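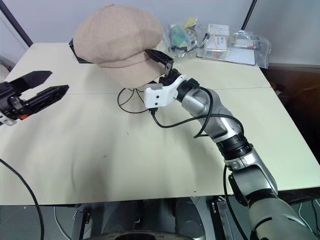 ## Session 3: Corduroy, velvet and other cloth with a pile

Right, this is the one I look forward to all term, so forgive me if I go on a bit. Bring your scraps from last time (yes, even the awful ones) and a soft brush if you own one.

**What pile means.** Take a plain woven cloth and add an extra set of threads that stand up from it. Cut those threads and you get a fuzzy surface. In corduroy the extra threads run across the cloth, in the weft, and they're cut in lines up the length so the tufts stand in ridges. We call the ridges *wales*. Velvet gets its pile from the warp instead, and I'll draw that on the board because my attempts at typing it out were hopeless.

**Counting wales.** Lay a ruler across the cloth and count the ridges in one inch. Low number, fat cords. High number, fine cords, often sold as needlecord. My old trousers came out at 13. Deepak Rana's sample from Zanden is much chunkier and I'll pass it round.

**Nap.** Stroke it one way and it's smooth, stroke it the other and it drags. The colour shifts too! Cut every piece facing the same direction or your jacket will look like two jackets. You'll need extra cloth for this, so check the pattern envelope before you buy.

**Pressing.** Face down on a towel or a spare bit of the same cloth, lots of steam, hardly any weight. I flattened a whole skirt panel in January and it never came back.

### For next week

- Read Shanti Malhotra's handout on fustian, page 82 onwards
- Find one thing at home with a pile and count it
- Sew two scraps together with the nap running opposite ways, then bring them in

Dyeing is session 4. Old clothes please.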